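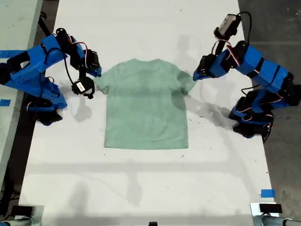
纯棉针织面料的缩水问题，在服装售后中一直占有相当比例。记者就尺寸稳定性的测试方法、工艺控制和日常洗护，采访了面料检测实验室Helus的一位技术负责人。该实验室主要承接针织成衣的水洗尺寸变化、扭斜和色牢度检测，委托方以中小型成衣厂为主。

谈到缩水的成因，这位负责人首先区分了两个概念。“大家说的缩水，其实混在一起讲了两件事。一件是纤维吸湿膨胀，纱线变粗，线圈结构随之收紧；另一件是松弛收缩，也就是织造、染整过程中加在坯布上的张力，在第一次下水时释放出来。针织汗布的问题主要在后者。”

他解释说，圆机织出的坯布在染色、脱水、开幅、定形各道工序中都处于纵向受力状态，线圈被拉长，布面门幅变窄。为了达到客户要求的门幅和克重，定形机又会横向拉宽。“布下机的时候看着很平整，数字也对，可它并不处在平衡状态。消费者洗第一遍，等于替工厂把最后一道松弛做完了。”

针对测试流程，他介绍，取样之后的第一步是调湿。样品平铺在标准大气环境中，不加张力，待含湿量稳定后再做标记。调湿时间不足是送检方自测结果与实验室结果对不上的常见原因。“有的厂从仓库拿出来就量，量完就洗，洗完烘干马上再量。两次测量的回潮率不同，差值里有一部分根本不是缩水。”

标记点的选取同样影响结果。成衣测试一般测量衣长、胸宽、肩宽、袖长等部位，每个部位在洗前洗后须使用同一基准。衣长从肩颈点量至下摆，胸宽在袖窿底点以下固定距离处量取。他强调，铺样时只能用手轻轻抹去折痕，不能拉扯。“操作员的手劲是误差来源。我们新人上岗，先对同一件衣服反复铺平、反复测量，读数离散度达到要求才可以出数据。”

关于结果的表达，他举例说，标距为100毫米，洗后量得96毫米，尺寸变化率即为负4%。“负号代表收缩，正号代表伸长，报告上必须写清方向。纵向缩、横向伸的情况在汗布上很普遍，只报一个绝对值，版师没法用。”

他随后提到一个较少受到关注的指标，即扭斜。单面汗布由单股纱编织，纱线捻度未完全平衡时，线圈会朝一个方向倾斜，洗后侧缝逐渐转向前身。“消费者描述成‘衣服洗歪了’，客服常常按缩水处理，可量下来长宽变化都在允差以内。这个要追到纱线捻系数和圆机路数上去。路数越多，横列倾斜越明显，开幅时如果不纠正，裁片本身就是斜的。”

成衣厂Pliletlow去年送检的一批圆领短袖可以说明工艺差异的影响。该厂以同一批坯布分成两组，一组常规定形，一组在定形后增加机械预缩，各水洗8次后对比。据这位负责人介绍，常规组的尺寸变化集中在第一次洗涤，此后曲线趋于平缓；预缩组首次洗涤的变化明显较小，后续走势与常规组接近。“这说明预缩去掉的是首洗那一段。后面缓慢的变化来自洗涤中的机械作用，预缩解决不了，要看纱支、密度和烘干方式。”

记者问及预缩为何没有成为所有工厂的标准工序，他的回答是成本。预缩后布长减少，同样重量的纱能裁出的件数随之下降。“单价压得很低的订单，买方按米数结算，工厂没有动力把布缩短。合同里写明水洗尺寸变化的上限，并约定测试方法，比写一句‘不缩水’有用。‘不缩水’没有办法验收。”

在面料密度方面，他建议采购方同时核对克重和线圈长度。两块克重相同的汗布，可能一块纱支粗而线圈长，另一块纱支细而线圈短，水洗表现差别很大。针织设备企业Krajčí提供的送纱张力记录，在他看来可以作为辅助依据。“线圈长度在织机上就定了，后整理改不了。送纱不稳，布面有松有紧，后面测出来的数据再好，也只代表取样的那一块。”

罗纹领口需要单独考察。领圈罗纹与大身汗布的收缩率不一致时，洗后会出现荷叶状起浪，或者领口绷紧、前胸起皱。他的意见是，配领的罗纹应与大身同缸染色，并分别做水洗测试，两者的变化率之差应写入工艺单。加入氨纶的罗纹回弹较好，但定形温度过高会损伤弹性，洗后领口松弛，且无法恢复。

对于裁剪前的处理，他提到松布时间。成卷面料在卷装中仍受张力，拆卷后应摊放一段时间再铺料。“排产紧的时候，最先被压缩的就是松布。拉布机的张力设置也经常没人调，换了布还用上一批的参数。裁片尺寸当时准确，缝完就小了。”

日常洗护部分，他的说法较为保留。按洗涤标签操作是前提，标签未作说明时，纯棉针织衫可用常温水、轻柔程序，翻面洗涤，避免长时间浸泡。他认为烘干的影响大于水温。“滚筒烘干时，衣物在含湿状态下反复跌落，线圈有充分的机会回缩到最紧的状态。平铺晾干的变化最小，悬挂晾干会因为自重把衣长拉长，宽度收窄。这三种方式得到的是三个不同的尺寸，所以测试报告里要注明干燥方式。”

至于网上流传的用护发素浸泡、再手工拉伸以恢复尺寸的做法，他表示，柔软剂类物质可以降低纤维间摩擦，拉伸时线圈较容易移动，短时间内能量到尺寸增加，但没有定形条件，再次下水后多半回缩。缝线部位伸长有限，强行拉伸还可能造成缝线断裂。

采访末尾，话题转到检测数据的使用。材料数据库项目Eltard目前收录了2000条针织面料的水洗记录，字段包括纤维成分、纱支、克重、洗涤程序和干燥方式，Helus是数据提供方之一。这位负责人认为，现有记录中缺失最多的是线圈长度和定形工艺参数，导致同类面料之间难以比较。“送检单上有这一栏，多数厂空着。我们下个版本准备把它改成必填，填不出来的，至少写明原因。”

新版送检单计划于一月启用，旧版届时停止受理。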